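Groltley workshop opens its doors to old office computers

A repair workshop in Groltley has begun taking in desktop computers that local offices no longer want, with the aim of putting working machines back into homes and classrooms.

The workshop, run by the reuse group Gidard, has room for up to 120 towers at a time. Most come from offices in Groltley and nearby Nundov that are replacing their equipment this year.

Each computer is laid on its side and the side panel comes off before anything else is decided. Memory, processor, power supply and drives are all looked at, and parts that still have use in them are kept. 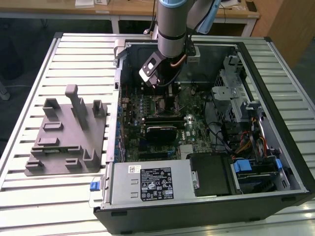

An open desktop tower on the workbench in Groltley, with the motherboard and power supply exposed.

Gidard said the drives get the most attention. Any drive that arrives with a computer is erased before the machine goes further, and owners can ask for a written record. Drives that cannot be erased are taken out and destroyed.
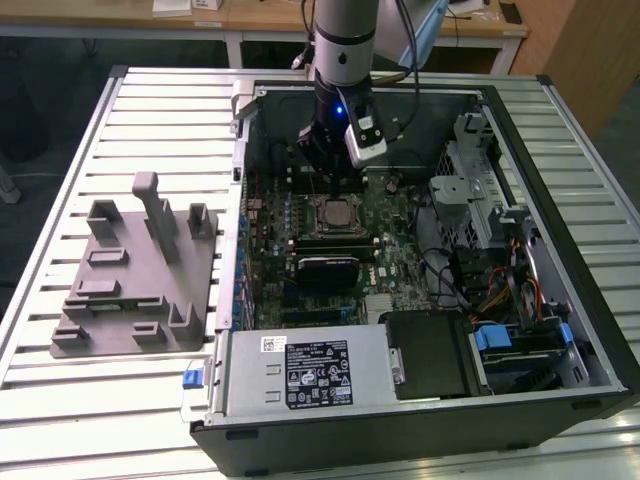 Memory is the part most often in short supply. Many office machines were bought with just enough for the work of the day – and that makes them slow with current software. The workshop keeps a stock of used modules for this reason.

Finished computers will be sold at the Mrema hall from November, with schools getting first pick. Homes in Groltley can drop off a single tower at no charge. Offices with more than 30 machines are asked to book ahead. Monitors and printers are not accepted.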